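Kemppainen: pose tracking and replay software for hand-held grippers

Kemppainen turns a person's hand movements into something a robot arm can follow. You hold a pair of grippers, do the job the way you'd normally do it, and the software works out where each gripper was, how far open its fingers were and which way it was pointing, all on one shared clock. Out of the other end comes a trajectory your planner can load without any fiddling.

We started writing it because our own scripts had become a mess. There was one for the cameras, one for the finger width, one that stitched the two together and fell over whenever a file name had a space in it. Valentin Bailly rewrote the lot over a winter and named it after the street he was living on. Version 5 is the one we'd happily put in front of anyone, and it's the version this page covers.

What it's good at

Small, awkward, two-handed jobs. Opening boxes, holding a lid with one hand while the other hand picks something out, passing a thin part across. These are the jobs where the two hands come close together and most tracking gets confused about which is which. Kemppainen reads the dotted marker plate on top of each gripper and keeps a separate identity for left and right, even when the hands cross over.

Our favourite test bench is very plain: a white table, a compartment box with a hinged lid, a pen and a gripper in each hand.

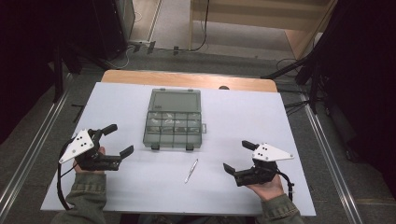
The tracker runs on every view you give it and weighs each one by how well it can see the markers at that moment. If a sleeve or a wrist covers a plate, the other views carry the estimate until it comes back. You get a confidence value for every sample, and you can plot it against time in the viewer (we do this constantly, it's the quickest way to find a badly placed light!).

Once the poses are in, the cleaning step takes over. It takes out jitter without rounding off the quick little corrections people make just before they close the fingers. Those corrections are often the most useful part of a demonstration, and we spent far longer on that filter than we ever planned to. You can turn it down or switch it off, and the raw poses are always kept next to the cleaned ones.

Working with thin and shiny parts

See-through boxes and reflective strips are hard on anything that relies on depth. Smoky plastic lets the table show through, lids throw back bright glare, and a crinkled bit of metal looks different from every angle. Kemppainen doesn't try to rebuild the object in full. The contact module looks at the area between the jaw pads in the close-up view and combines that with the finger width, then gives you three things per sample: open, closing on something, or holding. You can set how sure it has to be before it calls a hold.

For very thin parts the finger width barely differs from fully closed, so there's a separate thin-part profile. It leans much more on the picture and much less on the width. Switch it on per recording or per section of a recording, whichever suits the job. If you work with foil, strip or film, try it first with the default settings before touching anything. They're better than you'd think.

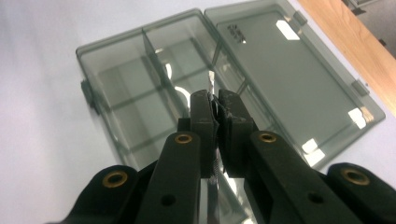

Planning and replay

The Nosstead planner comes in the same download. Give it a cleaned trajectory and a description of your arms and it will check reach, joint limits and collisions between the two arms, then mark any stretch it can't follow. Marked stretches show up in orange on the timeline. Click one and it tells you which joint is the trouble and how far out it is.

You can nudge the start pose of either arm and watch the orange bits shrink or grow as you drag. It's a lovely way to work out where to bolt things down, and a few people use Nosstead only for that.

Replay can be slowed down, paused at any contact event and stepped one sample at a time. There's a dry run mode that moves everything at a set height above the table.

Labelling

Bralholm is the labelling tool. It cuts recordings at contact events by itself, so most of the work is reading the suggested cuts and typing a short name for each one. Keyboard only if you like. It remembers the names you've used and offers them again, which keeps "open lid" from turning into four different spellings by the end of the afternoon.

The sample set

Skundthorpe is the practice set we ship with the software. It holds 2269 labelled segments from 68 recordings, all tabletop jobs, with raw poses, cleaned poses and contact labels included. Load it before you record anything of your own. It'll show you what good confidence curves look like, and there are a few deliberately poor recordings in there as well, tagged "rough", so you can see how the filter copes.

What you need

A Linux machine with 32 GB of memory
A graphics card for live tracking (offline processing runs without one, only slower)
At least one fixed view of the table, plus a close-up view from each gripper if you want contact labels
Printed marker plates, with the print files in the "plates" folder

Coming next

A live contact display while you record, so you can spot a missed hold there and then. It's working on our bench now and should be out in October. After that, support for plates with a smaller dot pattern.

Bug reports are very welcome, especially with a short recording attached. Use the "pack report" button in the viewer and it will gather the settings, the log and the last stretch of poses into one file.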